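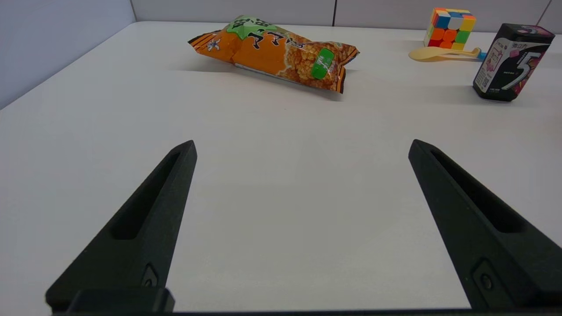

The table as the gripper sees it, with a snack bag, a puzzle cube, a spoon and a bottle of gum.

Santosh Bhatt talks about snack bags the way other people talk about their in-laws. "You think you know where it's going to fold," he says, laughing, "and then you close on it and it goes somewhere else entirely."

Bhatt runs data collection at Resmont, where he and his coworkers guide a two-fingered gripper through small household jobs, over and over, so that a learning system can pick up the knack from their examples. When we spoke in July 2018 they had 2,437 recordings and had thrown out 1,389 of them, a figure he gave me quite cheerfully. "The first months were us learning — how to move slowly, how not to show off. I'd rather keep a plain, steady grasp than a clever one."

I asked how a working day goes, and he took his time over the answer, stopping once to find his tea. A person does 70 recordings in a shift and then hands over, he told me, and the things on the table get shuffled between tries. A cube is easy to love, with its flat sides. Spoons lie so low that new people tend to bump the tabletop reaching for them.

"My mother asked me if I was teaching it or if it was teaching me," he said. "I told her, ask me in August."

He has 6 people on the team now, most of whom had never touched a robot before, and he likes it that way. "They pick things up the way they would at home, and that's what I want in the recordings. The engineers all reach like engineers!"

Next on his list are cloth napkins, which he is dreading a little.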